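# Keeping a house rabbit: common questions

Evis Rabbit Rescue, last updated December 2023

We get the same questions every week from people thinking about adopting, so the answers are on this page. If yours isn't covered, use the contact form. We usually reply within 2 working days.

### Can I adopt just one rabbit?

Only if you already have one at home that needs a companion. Rabbits live in groups and a single rabbit kept alone will often become bored or withdrawn. All our rabbits go out in bonded pairs or as a match for an existing rabbit.

### How much space do they need?

More than most people expect. A pair should have a secure area big enough to run, stretch out and stand up on their back legs, and they should have it day and night. A hutch from a pet shop is a bedroom at best. Indoors, many of our adopters use a large pen with the door left open for most of the day.

### What do rabbits eat?

Mostly hay. A pile as big as the rabbit, every day, is the minimum. Add a handful of leafy greens and a small measured amount of pellets. Carrots and fruit are treats. Muesli-type mixes cause tooth and gut trouble and we ask adopters not to buy them.

If you are changing brands of pellet, mix the old and the new together over a couple of weeks.

### Which hay should I buy?

Timothy or meadow hay, whichever yours will eat. It should smell sweet and be free of dust. Our rabbits at the Givau Road site have meadow hay from a local farm, and we sell bags of it at the gate on open days.

### Can they be litter trained?

Yes, and neutered rabbits usually learn quickly. Rabbits tend to go in one corner, so put the tray there and put hay at one end of it, as they like to eat and go at the same time. Use paper or wood pellet litter. Clumping cat litter is dangerous if swallowed.

The trays sold as "rabbit corner trays" are too small for an adult to turn round in.
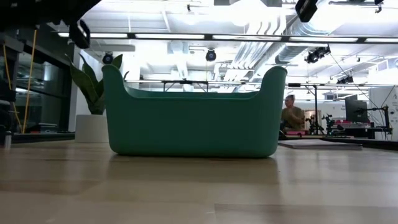 Size matters more than anything else when choosing a tray. Your rabbit should be able to get all four feet in and still turn. A wide, low plastic tub does the job well, and a dip in the long front side, like the one on the green basket, makes it easier for an older or stiff rabbit to get in and out. The raised ends help to keep hay from being pushed over the sides. If yours has holes in the base, line it or stand it on something waterproof. Scrub it weekly with white vinegar and water.

### Do they need vaccinations?

Yes, against myxomatosis and both strains of viral haemorrhagic disease. Indoor rabbits need them too. Ours are vaccinated before they leave us and your own vet will tell you when boosters are due.

### What does adoption cost?

£107 for a bonded pair. This covers neutering, first vaccinations and microchips. It doesn't cover what we spend, and in the year to March we took in 38 rabbits more than the year before, so donations are always welcome.

### Will my rabbit chew the furniture?

Probably. Skirting boards, chair legs and phone chargers are the favourites. Cover cables with hard plastic tubing and give them something better to chew - untreated willow or apple wood, or a plain cardboard box.

### My rabbit has stopped eating. What should I do?

Ring a vet straight away, whatever the time. A rabbit that hasn't eaten or passed droppings for several hours is an emergency. Don't wait to see how it is in the morning.

### Do you offer boarding?

Not at present. We closed the boarding room at Skostberg House to make space for rescues.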